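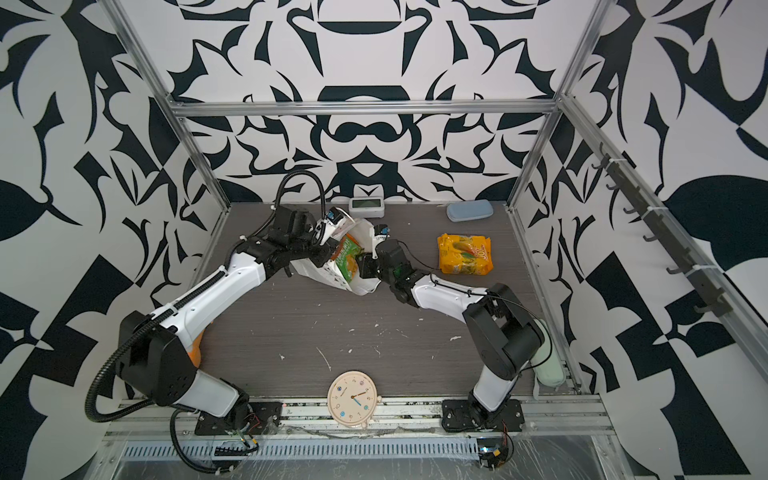

How do you get a packet of snacks into a thin plastic carrier without the bag collapsing every time?

Open the mouth of the bag from both sides first and keep it apart while the packet goes in. A bag that is only held on one side folds over on itself.

Asked by Flesari

I pack bags for the snack table at our walking club, 22 of them each time, and I'm dreadfully slow at it. The bags are those thin white ones that arrive squashed flat and cling together, and the crisps and so on are in slippery packets. I spend more time fighting the bag than filling it! Any tips would be very welcome, as the next walk is in September and I'd love to get it right by then.

Kourosh Mirzaei
June 18, 2021

Hello Flesari, I did this for years at the Borton summer fair and I do sympathise. Rub the top edge between finger and thumb until the two layers slide apart, then give the bag one good shake so some air gets in (a slightly damp fingertip helps, if your hands are dry like mine). Fold the top over by an inch or two all the way round, like a cuff, and it will stand open much better. Put the packet in short end first and let it drop before you unfold the cuff. If there's a drink as well, that goes in before the crisps or you'll have crumbs. I'd open all the bags first with a cup of tea beside me and fill them afterwards, it goes far quicker.

Hutchins

paper bags. they stand up by themselves

Jelolar

Agree with the cuff. You can also stand the bag inside a big jug or a small bucket and fold the top over the rim, then you have both hands free. I do 25 at a time like that for our coach trips and hardly ever tear one.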